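Workshop > Notebooks > Chores > Small parts and lids

Search this notebook
Type a word or a tag

Thursday, started just after ten

Carrying on with the question Brunia keep putting to us, which is whether a machine can be trusted yet with the fiddly end of housework and shop-floor tidying. They don't mean the hoovering. They mean caps, lids, bottle tops, the little round things that roll under the fridge, or under the packing bench if you're Brunia. I said last month that I'd give them a straight answer by April and I still mean to, so these notes are partly me thinking aloud and partly for whoever has to read them at the Wusgate end.

Where we stand. The arm can put a mug on a shelf. It can wipe a worktop if you don't mind the corners being left. It can fold a tea towel in a way my mother would redo the second your back was turned. What it can't do with any confidence is pick up something the size of a coat button and put it down where you wanted it, the right way up. We had 40 tries at that on the arm last week and it managed 13, and I was being generous with a couple of them (a cap standing on its edge against a cup is not really "placed", is it).

So it's back to doing the job by hand with the gripper, slowly and lots of times, and letting the machine learn from that. The list on the wall says 200 goes before we train again. I'd like more but my wrists wouldn't!

Notes on approach, mainly for the next person. Come in low, with the fingers already partly closed. If you come in wide and snap shut, a round thing skips away from you, and then what you've recorded is a lesson in chasing. Two hands on the gripper is steadier than one for this sort of work, whatever the old sheet says. Bare forearms or sleeves, I don't think it matters, though Wusgate had a theory. 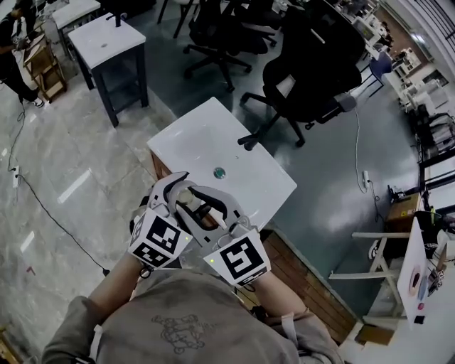

Liem's view, when I rang them about all this, was that we're starting from the wrong end and that anyone who wants loose caps dealt with should buy a sorting tray and a vibrating feeder and be done with it. Fair enough for a factory. I've got nothing against a feeder, they've been doing that job since before I was born. But a feeder does one size of cap, it sounds like a tin of gravel going downstairs, and you can't have one in a kitchen. The whole reason Brunia came to us is that their benches are more like kitchens than like a production line. Every day there's a different bit of odd stuff lying about and somebody has to put it away.

Anyway. Half past eleven, tea, back at it.

Shiny things next. I'd been putting these off. Matt plastic is kind to the cameras, but a gold cap throws the ceiling lights straight back at you and I'm not convinced the model knows where the edge of it is half the time. When I looked back through the arm's misses, most of them were the shiny ones, and it wasn't dropping them either – it was closing a finger's width off to one side, quite sure of itself, and then carrying nothing across to the other end of the table. Very funny the first time.

The pads help a lot. The ridged rubber holds a small cylinder far better than the smooth foam we had on before, and you can ease off the squeeze without losing it. I've stopped gripping as if it owed me money. Worth writing down that the squeeze you use gets learned too, so if you crush everything, don't be surprised when the machine does it to somebody's egg cup.

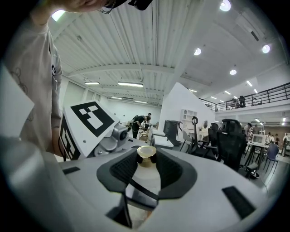 Will it be quicker than a person, though? Wultent asked me that over lunch and I had to say no, nowhere near, and it probably won't be for a good while. A child could clear a table of bottle tops in the time the arm takes to make up its mind about one. I went on a bit after that (sorry, Wultent). My argument is that speed is the wrong thing to worry about for chores. My dishwasher takes over two hours and I love it dearly, for the simple reason that I'm not standing at the sink. If the arm took all night to put a bench straight and the bench was straight in the morning, Brunia would be delighted.

What would not delight them is coming in to find it nearly straight. That's my real worry. A chore that's mostly done still needs a person to come and look, and once you've walked over to look you might as well have done it yourself. I'd sooner have a machine that does three dull jobs properly than one that has a stab at everything in the cupboard.

Setting down is the next part, and I think it's harder than picking up. A cap wants to sit flat and it wants letting go of gently. Open too fast and a pad drags it over. What works for me is to press very slightly, wait, then open, and only then lift away. The waiting feels daft when you're doing it but the goes where I waited are the ones I'd want copied. 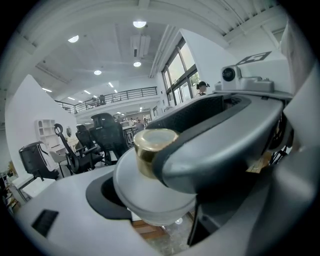

Still to do

Re-run the arm on matt caps only, so we've got a fair starting point before the shiny ones muddy things.

Rename this morning's files. The run numbering has got up to 984 and there's a gap in it that's my fault, I restarted the laptop without thinking.

Ask Brunia for a bag of whatever is really lying about on their benches. I've been guessing, and I bet there are washers.

Spare pads. We're on the last good pair.

Write up the answer for April. At the moment it would be: mugs and cloths, yes, with someone in the building. Small round things, not yet. Ask me again when the new training's done.

Packed up at twenty to five, wrists sore.

Comments

Wusgate bench: The sleeve theory was never ours, we only passed it on. Agree about the waiting before you open. Ours tips caps over all the time and I think we taught it to.

Brunia stores: There are washers. There are also springs, I'm afraid. Bag is in the post.

Nights: Would it do the teaspoons? If it would do the teaspoons I'd let it off the rest.

Wusgate bench: Teaspoons are worse than caps. They nest.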